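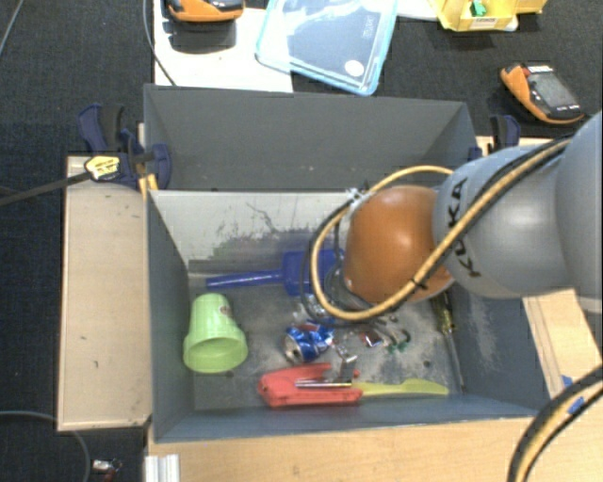
Section 4. Setting up the bin and dressing the cables

By now you should have the arm bolted down, powered and homed (Section 3). I wrote this part of the Nidley cell guide after doing the job more times than I'd like to admit, so it's the order I really work in, and the order in the old Tekden sheets is a bit different. If the two disagree, go with mine.

You'll need two bar clamps, cable ties, painter's tape, a flat-head screwdriver, a flashlight and a handful of test objects.

4.1 Clamping the bin

1. Put the arm in its park position and press the stop button. Leave it pressed until I tell you to let it out.

2. Set the bin on its wooden supports and push down on each corner. If it rocks, fix that first! No amount of clamping will cure a rocking bin.

3. Fit one clamp on each side of the bin, gripping the rim. I tighten them a little at a time, going back and forth, so the bin doesn't creep sideways.

4. Lay a strip of tape on the wood to mark where the bin sits. You'll be glad of it the next time somebody bumps the thing.

Note: The clamp bars stick out quite a way. Turn them so they point away from the arm, then type the new keep-out zone into the cell file under parameter 848.

4.2 Dressing the cables

5. Find the thick yellowish cable that runs down the arm to the wrist. It needs a big, lazy loop around the orange joint cover – bigger than looks tidy. My first one was nice and snug and it pulled tight the moment the wrist rolled over.

6. Tie the bundle on the arm side of the cover. Snug is fine, but you should still be able to slide a fingernail under the tie.

7. Let the hoses hang in a soft curve beside the wrist. They may dip into the bin, but they mustn't hang lower than the gripper tip.

8. Release the stop button, switch to manual at the slowest speed and roll the wrist to both ends of its travel. Watch the loop the whole time, with your thumb ready on the stop.

CAUTION: Keep your hands out of the bin whenever the drives are on, even in manual. If something needs moving, stop the arm first.

4.3 First picks

9. Stop the arm again and drop in your test objects. I like a real mix: a plastic cup, a crushed soda can, a screwdriver, something flat and something see-through. Don't line them up nicely.

10. Load the Denovetti pick program and run 33 picks in manual. Jot down every miss and what it was reaching for.

11. Check the bin walls for fresh scrapes. Old scuffs on the inner panel are nothing to worry about, but a bright new line means your wall clearance is too small. Open it up by one step and run the picks again.

12. If the hoses brush the objects on the way in, go back to step 7. Shortening the drop a little usually does it.

Note: Error 72 during a pick means the wrist torque went over its limit. Nine times out of ten, for me, it's the cable loop catching. Look there before you touch any settings.

Once you get a clean run, save the cell file under a new name and go on to Section 5, Weekly checks.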